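In defence of too many pen pots

I own more pens than I will ever use up, and I've stopped feeling bad about it. What I do feel bad about is how long I kept the lot of them in one mug. It was a big brown thing from a café in Brerside that has since closed, and it sat by my elbow for years with everything jammed in it. Biros, highlighters, a ruler, a thermometer (don't ask). Every time I wanted a marker I had to pull out a fistful and shove the rest back, and every time something leaky came up with it.

So in January I gave in and bought pots. Plural! My sister thinks this is the daftest money I've ever spent, and she was with me when I bought the bread machine. But I'm going to argue for it anyway, because I think people go wrong with desk tidying by buying one clever organiser with drawers and slots and a little tray for paper clips. I had one of those too, a Casado, and the slots were all the wrong width. Fat markers wouldn't go in and thin pens fell over and lay at the bottom like they'd fainted.

Plain open pots are better. Mesh ones best of all, as you can see what's lurking at the bottom, and the dust and crumbs drop through so you can just lift the pot and wipe under it. And get at least one in a different colour. I'm quite serious about this. If they're all black you'll be peering into each one for the rest of your life, but if the markers live in the blue one, your hand learns it in a day or two.

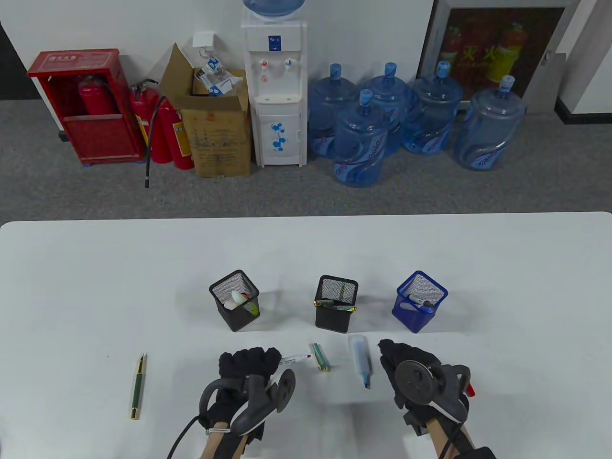

Inmaculada Cordero wrote to me after I went on about this last time, and she wasn't having it. Pots only hide the problem, she said, and anybody with three of them has simply found room for pens that ought to be in the bin. She keeps five pens in an Andov tin and when one dies she replaces it.

Well, good for her, and I do see it. But I like a choice! I want a green highlighter for one sort of thing and a blue one for another, and I want a marker with a red cap to be where I left it when I'm labelling boxes for the loft. You can't do that out of a tin of five, or I can't.

Where I'll give ground is the fountain pen. Those shouldn't go in with the rabble, mesh or no mesh. I once dropped my good Gisteneck nib down into a pot full of biros and it has scratched ever since, so now I lay a fountain pen down on its own, well off to one side, and pick it up first when I'm clearing the desk.

The mug has gone out to the shed, by the way. It's got plant labels in it, and two pencils I'm fairly sure I put there myself.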